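Ticket 600-42: Tultby table bins, middle one won't sit flush with the others
Opened by: Nkrumah Ofori
Product: Tultby storage bins, cream, set of three
Status: Open, waiting on replacement part
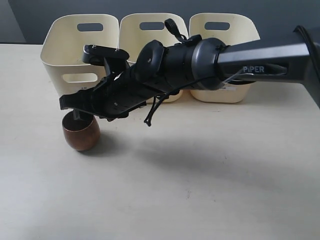
Attachment 1: the three bins at the back of the table, copper-colored cup out front.

Mon 3 August, first message

Hi Retamal support! I bought three of the Tultby bins to go along the back of my work table, and I love the color (it goes really nicely with the tabletop, which is a pale cream too). My trouble is the middle one. It rocks. If I press on the front left corner, the back right corner lifts, and everything inside slides over to one side. The other two sit perfectly still.

What I've tried so far:
– Swapped the bins around. The rocking followed the bin, so I don't think it's my table.
– Emptied it completely. Still rocks.
– Put a folded index card under one corner. Works for a day, then the card creeps out.

The cup is a separate thing, from Hila, and I only mention it because I keep my small stuff in it and I'd like to move all that into the bins once they behave.

Reply from Retamal support

Thanks for the detailed note. Could you fill the bin with warm tap water, leave it for 30 minutes on a flat counter, then empty it and test again? Sometimes the base relaxes after shipping. Please also check for a raised bump of plastic in the center of the underside.

Second message

OK, did the water thing last night. It's better! But it isn't fixed – I'd say the wobble is half what it was. I did find the bump underneath, almost 9 millimeters across, and I can feel it easily with my thumb. The other two bins don't have one. I was tempted to sand it down with a Trunov block I have in the drawer, but I figured I'd better ask first in case that messes up the return.

Reply from Retamal support

Please don't sand it. The bump is leftover plastic from the mold and we'll replace the bin. You only need to send back the one, and you can keep using it until the new one arrives.

Third message

Perfect, thank you! Could you make sure the new one is the same cream as the others? I'd hate to end up with a white one in the middle of the row. Also, do I need the original box? I flattened mine and it went out with the recycling, so I'm hoping any box will do.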